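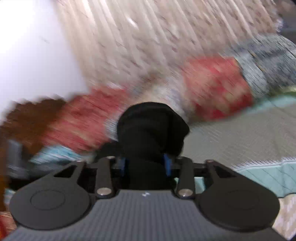
Black, with faint creases

Collecting & Memorabilia > Soccer > Programs and paper

Box of old match programs, where do I start?

Asked 8/21/24

Hi all! I've just come home with a box of soccer programs that belonged to my uncle and I am over the moon with them. There are roughly 200 in there, nearly all Stovley Town home games, plus a fat stack of away ones from Grarkness Athletic and a handful of cup finals. He went to everything. Some have his pencil notes inside, with the real lineups, the scorers, the attendance, and on one of them just the word "dreadful" across the match report page.

I'm not looking to sell the lot, but there are doubles I'd happily swap or let go, and I'd like to know what I have. My questions:

Does the pencil writing ruin the value? Should I erase it?

A lot of the staples have gone rusty and left brown marks on the middle pages. Take them out or leave them alone?

How do people store these? Right now they are standing up in the cardboard box they came in and the thin ones are starting to curl over.

One of them is a single folded sheet, Stovley v. Flaltley Rovers, with POSTPONED stamped on the front in purple ink. It's dated January but the year isn't printed anywhere. Is that a real thing or did somebody mess about with a stamp?

Thanks in advance, I've read half of them already and I've had them since lunchtime!

3 answers

Answer 1 (accepted)

What a box to be handed! I've collected lower-league programs for 16 years and I still get a buzz when somebody turns up a run like this one.

Pencil first. Please don't erase it. Rubbing takes the shine off the paper and you'll get a dull gray patch that looks worse than the writing did. Yes, buyers who want mint copies will pay less for a program with team changes filled in. For small clubs, though, plenty of us like them, and sometimes those notes are the only record of who came on as a sub. I have a Grarkness reserve game where the printed lineup has four wrong names and the pencil has put every one of them right. I wouldn't swap it for a clean copy.

Staples: if the rust is only on the staple, leave it be and keep the program dry. If it's flaking off onto the paper you can take the staple out, but go slowly. Open to the middle, lift the two legs with something thin and flat (I use a plastic letter opener), then ease it out from the spine side. Don't use an office staple remover, it'll bite straight through the fold. Don't put new staples in either. Collectors would much sooner see a program with none than one with shiny new ones, and do mention it if you sell.

For storage I use polyester sleeves, one program to a sleeve, laid flat in a shallow box with a lid. Avoid the soft vinyl pockets that smell like a new shower curtain. They stick to the ink over time and you can lift a whole cover photo off, ask me how I know. The Masson albums are nice for showing people but they get heavy, and the full ones pull at the rings. Keep the box in a closet inside the house, away from the attic and the garage. The curled ones will usually flatten under a couple of big books if you give them a few weeks.

Now the Flaltley one, which is the bit I got excited about. Postponed games are a whole corner of the hobby! The program was printed, the field froze, and most copies got pulped or sold at the rearranged game with a stamp or a slip inside. Stovley did stamp theirs at one time, and the purple ink sounds right to me. To find the year, look at the league table or the "next home game" line and match it up with old fixture lists. The local library near the ground should have the newspaper. Can't tell you more without the fixtures, but I would keep that one out of the swap pile until you know.

And make a list before you do anything else. Date, opponent, competition, condition, any writing. A plain spreadsheet is fine.

Answer 2

Agree with most of the above but don't get your hopes up on price. Ordinary league programs from clubs that size are a couple of dollars each at best, and some print runs were 500 or more. Cup finals are common too as everybody kept them. Still good fun though. Swap lists at program fairs are the way to go for doubles, you'll get far more out of them than selling online once you've paid postage.

Answer 3

i'd buy any Grarkness aways you don't want, esp. the night games!! are the covers green or the older plain ones

Comments on answer 1

Thank you, this is brilliant! Sleeves ordered, eraser back in the drawer. The Flaltley sheet does have a league table on the back, with Stovley second from bottom, so I'm going to the library with that.

Second from bottom narrows it down less than you'd hope with Stovley, but look at games played as well. Please come back and tell us the year!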